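Mondside Kitchen Simulation Set: Data Card

Version 1.2, July 2024
Maintained by the Student Robotics Project, Clileck Technical College

Summary

The Mondside set is a collection of simulated manipulation episodes prepared by students in the second-year robotics project course. All episodes take place in a rendered kitchen and concern the handling of a single white bowl by a parallel gripper. The set was assembled as the common training material for the course's spring assignment, in which each team trains a policy and submits it for evaluation on a shared list of starting positions.

The set contains 600 episodes. It is released to enrolled students, to partner schools, and to members of the college robotics club. Other parties may request access through the department office.

Contents of the release

episodes/ holds one folder per episode, with rendered images, joint positions, gripper opening and commanded actions.
splits/ holds the lists that assign episodes to training and evaluation.
scenes/ holds the kitchen layout files and surface materials.
tools/ holds the playback script and the format checker.
CHANGES.txt records corrections made after each release.

Images are recorded at 20 frames per second. Actions are stored at the same rate and share an index with the images. Teams that resample one must resample the other.

Task definition

The gripper approaches the bowl, closes on the wall near the rim, and lifts. An episode is labeled a success if the bowl is clear of the supporting surface and remains between the fingers until the end of the recording. The label is computed from the simulator state and does not depend on the rendered images. Episodes in which the bowl slips or tips over are kept in the set and labeled accordingly.

The gripper view looks out over the housing toward the fingertips. At close range the bowl fills much of this view, and teams should expect large changes in apparent size over a few frames.

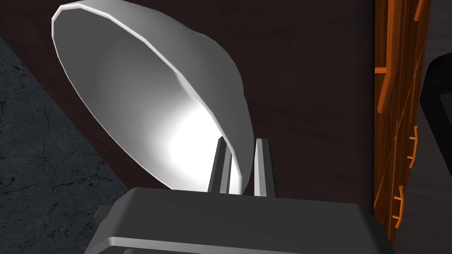

Urbańczyk asked during the May review whether a policy trained mainly on this view would learn to grasp the bowl or only to close the fingers whenever enough white appeared, and suggested that each team report results with the bowl color changed. The suggestion was accepted. Color variants of the bowl are now supplied in scenes/, and results on them are to be reported separately from the main score.

Splits

The training list contains 80 percent of the episodes. The remainder is reserved for evaluation and must not be used to select model settings. Teams that need a validation list should draw it from the training episodes and state in their report how this was done.

A further 31 starting positions are held by the course staff for final grading. They use the same kitchen and the same bowl, and no recordings of them are distributed.

How the episodes were produced

Students operated the simulated arm with a hand controller connected to Stikau, the department's teleoperation program. Each operator completed a practice period before recording. Operators were instructed to move at a steady pace, to avoid touching the cabinet, and to stop recording if the simulator reported a contact error. Recordings with missing frames were removed by the format checker.

The position and heading of the bowl vary between episodes, as does the starting pose of the arm. The cabinet and its handles are part of the layout file and stay where they are. Several teams found in early trials that their policies relied on the handles as a landmark, and performance dropped when the cabinet was moved. Reports should include at least one test with a changed layout.

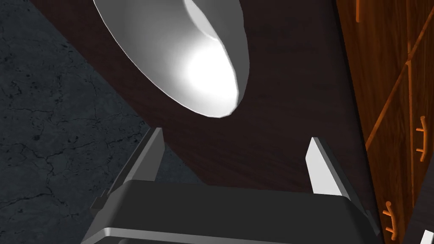 Approach direction is also uneven across the set. Most operators preferred to come at the near side of the rim, and approaches from the far side are few. Teams may balance the training list by repeating the less common episodes, provided that the method is described. Mirroring the images without mirroring the actions produces incorrect pairs and is the most frequent error seen in submissions.

Known limitations

The renderer produces strong highlights inside the bowl, and detail in the brightest area may be lost. Surface friction is fixed for the whole set. Contact between the fingers and the rim is approximated with simplified shapes, so a stable hold in simulation should not be taken as evidence of a stable hold on hardware. The set contains no people, no liquids and no second arm.

Two episodes in version 1.1 carried the wrong success label. Both have been corrected, and scores computed on the earlier version should be computed again.

Terms of use

The set may be used for coursework, club activities and noncommercial study. Redistribution requires written permission from the department. Reports and posters that use the set should cite it as "Mondside Kitchen Simulation Set, Clileck Technical College" and give the version number.

Corrections should be submitted through the course issue tracker with the episode number and the output of the format checker attached.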